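Brorkwood girls play for the state title tonight and I can't sit still, so here's a thread about Sombat Nuchit, who coached half the people who coached these kids.

Nuchit started the Saturday clinics at the old Hilum gym with one rack of balls and a whistle you could hear from the parking lot. Free for anybody who showed up. I showed up! I was terrible!

He had us shoot free throws at the end, when our legs were gone. You left when you made your last two in a row. Some nights that took a while. 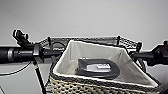
Handlebars and a woven basket.

The gym went up in 1949 and the floor had a dead spot near the left elbow. Every kid from Brorkwood knew it - you'd steer your man over there and wait for the dribble to die. Best home court advantage in the county.

My favorite Nuchit game is still the one against Lahtinen. Down 11 at the half, he switched to a zone we'd practiced maybe twice, and we won it 59-58 on a putback. I had two points and I remember both of them.
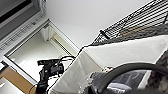 WHITE BIN AND GRIPPER

Okay, tonight! Sarneo is long and they press all game. But our point guard had 29 in the semifinal and she sees the floor like nobody I've watched here.

Attendance at the semi was 2110, and I think I hugged most of them.

Tip is at 7. I'll be in the corner behind our bench, already hoarse. Go Brorkwood!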